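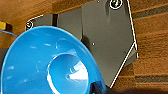 A bright blue plastic bowl, common room, Urnholm.

A Room in Common: Shared Space and the Apartment Building

For most of the past half-century, the shared room was the first item struck from the drawings when an apartment project ran over budget. It produced no rent, it had to be heated and cleaned, and few purchasers asked after it. Developers who kept one tended to place it in the basement beside the bicycle store, where it served for the annual general meeting and little else.

That position is now being reconsidered. Higher land values have made individual dwellings smaller, and households that once relied on a spare bedroom or a rumpus room are looking for the same capacity elsewhere in the building. Planners, for their part, have come to regard the corridor and the lift lobby as inadequate settings for neighbourly contact. Between the private dwelling and the public street there is a need for something intermediate, and the common room is the oldest answer available.

The Urnholm housing co-operative, completed in the suburb of Marchal, offers an instructive case. Its nine storeys were designed by the architectural practice Drikier, whose original scheme called for a single large hall on the roof. The members declined it. In its place they asked for smaller rooms distributed through the building, each on the way to somewhere else, so that residents would pass them in the ordinary course of the day.

"A rooftop hall photographs very well, and we were attached to it," says Kgomotso Coetzee, the project architect. "The members' objection was that one has to decide to go to a roof. They wanted rooms that a person could enter without having made a decision."

The revised plan provides five shared rooms. The largest adjoins the laundry on the second storey and has windows to both the courtyard and the stair. Its kitchen bench was set at the laundry end at the members' request, and a good deal of conversation is reported to take place there between wash cycles.
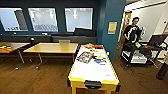
Volume 9, Issue 2 – Page 7

Furnishing such rooms raises questions that drawings cannot settle. A space fitted out by a professional supplier is usually handsome on the day it opens and difficult to alter afterward. A space left to residents fills gradually with what households no longer have room for, and its character depends on how that process is managed. Urnholm chose the second course, with conditions. Donated furniture is accepted for a trial period, after which any member may ask for its removal. Upholstered pieces are refused outright on grounds of fire safety.

Colour proved more contentious than furniture. Drikier had specified white throughout, in the expectation that residents would value neutrality. Several members considered the result clinical, and repainting began within the first year. Coetzee now regards the original specification as a misjudgement and has since stopped nominating wall colours for rooms of this type.

Noise is the complaint most often recorded in buildings with shared interiors, and it is seldom resolved by rules alone. At Urnholm the ceilings carry an acoustic lining, the doors close on soft seals, and the rooms are quiet from nine in the evening. The hour was set by ballot. 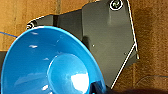

The financial arrangements deserve equal attention. Shared rooms at Urnholm are paid for through the monthly housing charge, with no fee for ordinary use. An earlier proposal would have applied an hourly rate to bookings, on the model of a municipal hall. Thandeka Msimang, who manages the building's operations, advised against it after examining the practice at the neighbouring Jerovov development, where a similar tariff had left the rooms idle through much of the winter.

"Once there is a price, people calculate," Msimang says. "A parent with a restless child at four in the afternoon will not complete a form and pay a deposit. She will stay upstairs."

Bookings are accordingly limited to private gatherings, and no household may reserve a room more than two times in a month. At all other hours the doors are open to any resident with a building key. Cleaning is contracted, although members are expected to leave the benches clear and the floor swept.

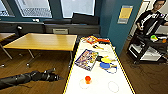
It would be unwise to claim too much on the basis of one building. Urnholm's members selected themselves, attended meetings for seven years before construction began, and knew one another's habits well by the time they moved in. A conventional strata or condominium development assembles its residents in a few weeks, most of them strangers, and many on leases that will expire before any custom can form. Whether the same rooms would be used in the same way under those conditions remains an open question.

There are nonetheless features that could be adopted at modest cost. Daylight is one. Proximity to a daily errand is another, and the laundry, the mailboxes and the main stair are all candidates. Drikier is applying the approach to a rental building now under construction elsewhere in Marchal, with shared rooms on alternate landings and a kitchen bench in each. The first tenants are expected in April, and the practice intends to return after a full winter to review how the rooms are being used.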